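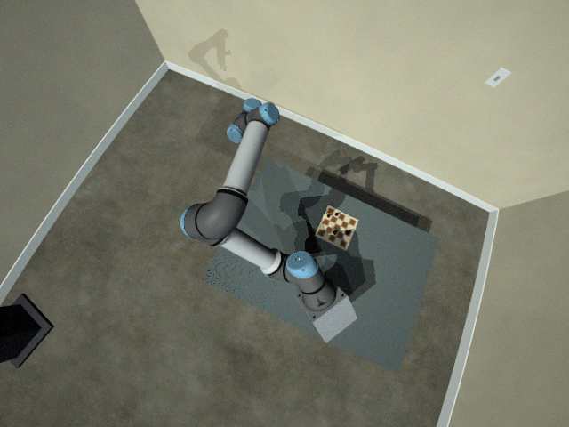

Week 6 -- Pricing a Small Campground

Hi all. These are my notes from Saturday's session, tidied up a bit for those of you who missed it (and for those of you who were there but spent it looking out the window, I saw you). Bring them along next time, because we'll be using the same numbers for the group exercise.

Where we left off

Last week we talked about who stays at a campground in the shoulder season and why. I asked you to think about the difference between a guest who books a pitch and a guest who books a stay. Most of you got this right. The pitch guest is comparing prices on a screen and wants a flat piece of ground with a hookup. The stay guest has already decided on the lake or the trail or the town, and your site is how they get to sleep near it. You can sell to both! But you can't write one rate card and expect it to work for both.

The Majimbun case

I'm going to keep using Majimbun Lake Park because I worked two summers there and I know where the bodies are buried. It has tent pitches down by the water, RV pitches up on the gravel, and a row of cabins that went in later. The tent pitches had the best view and the lowest price, which made sense when the place opened and everybody camped in canvas. By the time I got there it made no sense at all. The lakeside filled up months ahead, the gravel sat half full on weekdays, and the owners thought they had a marketing problem.

What they had was a price list that hadn't been looked at in years. So the first thing I want you to do with any site is walk it with the rate card in your hand. Stand on each pitch. Would you pay that? Would you pay more to be two rows over, away from the restroom block? Write it down while you're standing there.

Fixed costs and the empty night

Say the site costs you 4,000 dollars a week to keep open, whether anyone shows up or not. That's wages, insurance, the loan, and the trash pickup. Then each occupied pitch adds a little: water, power, wear on the showers, someone's time. Students always want to divide the whole lot by the number of pitches and call the answer "the cost." Please don't do that. If you do, you'll turn away a Tuesday guest in September who would have paid well over what it costs you to host them, and the pitch will sit there growing dandelions.

The question for an empty night is what one more guest adds to your bill. The question for the whole season is whether all the guests together cover the bill. Keep two columns in your workbook and label them, or you will mix them up at midnight before the assignment is due. I've graded those papers.

Weekly rates

A weekly rate is a discount you give in exchange for less work and less risk. At Majimbun a cabin week in high season went for 750 dollars, and we had people who took the same week every year. One check-in, one cleaning, one set of sheets. Compare that with a cabin that turns over three times in seven days -- you bring in more on paper, and then you pay it back out in laundry.

Where new owners get into trouble is offering the weekly rate all summer long. Ask yourself whether you'd sell those nights one at a time anyway. If the answer is yes, be stingy.

Booking channels

We ran out of time on this one, so only the short version. Parko and Kiter both list campgrounds and both take a cut of each booking. Parko guests tend to book late and stay short. Kiter guests book earlier but they cancel more, at least in the records I've seen, so read the cancellation terms before you sign anything. Curum is a different animal, it's the calendar software that sits behind your own website and keeps you from selling one pitch twice. You will sell one pitch twice at some point. Have a folding chair and a cold drink ready for whoever arrives second.

Put your fees in the "one more guest" column, by the way. Somebody asked about that after class and it was a good question.

For next time

Read the chapter on seasonal demand, and skip the section on ski resorts unless you're curious.

Pick a campground you've stayed at and copy down its full rate card, including the extras: firewood, dogs, late checkout, extra vehicle. Extras are where a lot of the profit hides, and we'll spend the first half hour on them.

Come with one price on that card you would change and be ready to defend it for a couple of minutes. No slides, please, just talk to us.

The workbook template is in the course folder, in the version dated 2022-02-19. The older one has a mistake in the occupancy tab, so toss it if you already downloaded it.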